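# Tredach Celebrity News Corrections Set

Last updated: 2023-01-14

README for the corrections and clarifications set. Entertainment / celebrity desk items only. Read the Fields bit before you load anything, the dates will bite you otherwise.

## What it is

249 correction notices from entertainment sites, typed up and tagged by hand. A notice = the little note an outlet adds when a celebrity story was wrong or out of date. Wrong age, wrong spouse, wrong movie, quote pinned on the wrong cast member, "reps have since denied" and so on.

Just the notices plus a short line saying what the story was. No full articles. Do not ask for the full articles, we don't keep them.

Started as a side job for a column on the Kudo newsletter about how gossip gets fixed (mostly slowly). The column ended, the spreadsheet kept growing, now it's a dataset.

## What's in the folder

- notices.csv - the main file, one row per notice
- outlets.csv - outlet codes and what kind of site it is
- tags.txt - the tag list with one-line meanings
- changes.txt - what changed between versions, patchy before version 3
- old/ - earlier spreadsheets, kept so people can check old numbers against them. Don't build on these.

## Fields

notice_id - plain number. Gaps are deleted rows. Never reused.

outlet - a code. Look it up in outlets.csv. Codes and not names, so nobody makes a ranking of worst offenders out of a set this size. Please don't try to unmask them either.

story_date - date on the story. Not the date of the notice!!

notice_date - date on the notice. Blank in plenty of rows, lots of sites don't put one. Blank means blank. We did not guess.

story_line - one sentence, ours, what the story claimed. Names of famous people replaced with a role (ACTOR_A, SINGER_B, HOST_A). Roles restart every row, so ACTOR_A in one row is not ACTOR_A in the next. This trips everybody up.

notice_text - the notice as published, same role swaps. Typos in the originals are left alone.

tag - what went wrong. One per row.

placement - top, bottom, or inline. "Silent" if the story was changed with no note and we only caught it from a saved copy. There are 27 silent rows.

tone - plain, sorry, or snippy. Very much a judgment call, see below.

## Tags

6 tags:

- name (misspelled, wrong person)
- date (wrong year, wrong age, wrong anniversary)
- credit (wrong movie, show, song, role)
- quote (misquoted, or said by somebody else)
- relation (dating, married, split, related to)
- other

"Other" is too big. Known problem. A good chunk of it is award show stuff, who won versus who was nominated, and it should get its own tag next time round.

If a notice fixes more than one thing we tag the first thing it mentions. Crude but at least it's the same every time.

## How it was put together

Went through the public corrections pages of each outlet first. Then searched for the usual phrases ("an earlier version of this story", "this post has been updated", "we regret"). Then reader tips from the Kudo list, which is where most of the silent ones come from.

Every row read twice, second time at least a week later, without looking at the first tags. Where the two reads disagreed a third read settled it. Most of the disagreement was over tone. A line like "the actor's age has been fixed, thanks to everyone who wrote in" can be plain or snippy depending what mood you're in.

Photo caption corrections are in only if the caption was wrong about a person. Wrong red carpet, wrong premiere, left out.

## Removed on purpose

- anything about kids of famous people
- health stories, including the ones that got fully retracted
- anything with a court case attached
- stories where the correction repeats something nasty in order to take it back

If you spot one that slipped through, write in and it goes. No need to argue the case.

## Good for

Class exercises, small experiments in sorting short text, checking a newsroom style guide against what people do in practice. One person used it to practice writing better notices and sent us theirs, which were nicer than most of the real ones.

## Not good for

Saying how often celebrity news is wrong. It can't tell you that. We only have the ones that got fixed, or got caught. Also useless for comparing outlets, some have a proper corrections page and some have nothing, so the careful ones look worse.

English only. Heavy on movies and TV, thin on music, almost no sports stars. Reality TV is underdone too, which is silly given how much of it gets corrected.

## Loading it

Comma separated, quotes around every text field. There are line breaks inside some notice_text cells, so a reader that goes line by line will make a mess. Spreadsheet programs open it ok but may turn story_date into thier own format. Import as text.

Rows from the Etmont import (see changes.txt) have curly quotes. The rest have straight ones. Haven't got to it.
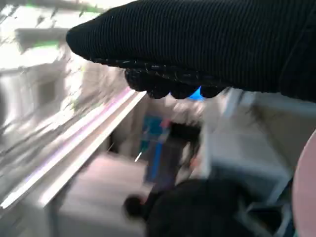 ## Versions

Version 1 was the raw spreadsheet. No second reads. Don't use.

Version 2 added placement and tone. Etmont import came in here.

Version 3 is the current one. Role swaps done in every row, duplicates out, silent rows marked properly instead of being dumped in "other".

Next one planned for February. Award tag, straight quotes, maybe a column for how the note was worded (passive or somebody owning up). Maybe.

## Known issues

- a few story_line cells still in past tense, the rest present
- "snippy" overused in the early rows, reader was tired
- some notices are corrections of corrections. Tagged by the latest fix, first one pasted after it in the same cell
- outlets.csv has a code with no rows left, outlet got dropped in the cleanup. Leave it
- Jutetti viewer shows blank notice_date as the first of the month. It's the viewer, the file is fine

## Using it

Free for teaching and research. Notices belong to whoever published them, so keep excerpts short. The tags and story lines are ours, reuse them, say where you got them. Don't sell it, don't put the names back in.

Say which version you used. Numbers moved a lot between 2 and 3 and we keep getting mail from people whose totals dont match.

## Sending fixes

Give the notice_id and the field. If it's a tag dispute say which tag you'd pick and one line why. New notices welcome, with a link and a saved copy if the story was changed quietly. Without the saved copy we can't add it as silent.

Replies are slow during awards season.

Contact: Tredach corrections desk | © Tredach | Back to top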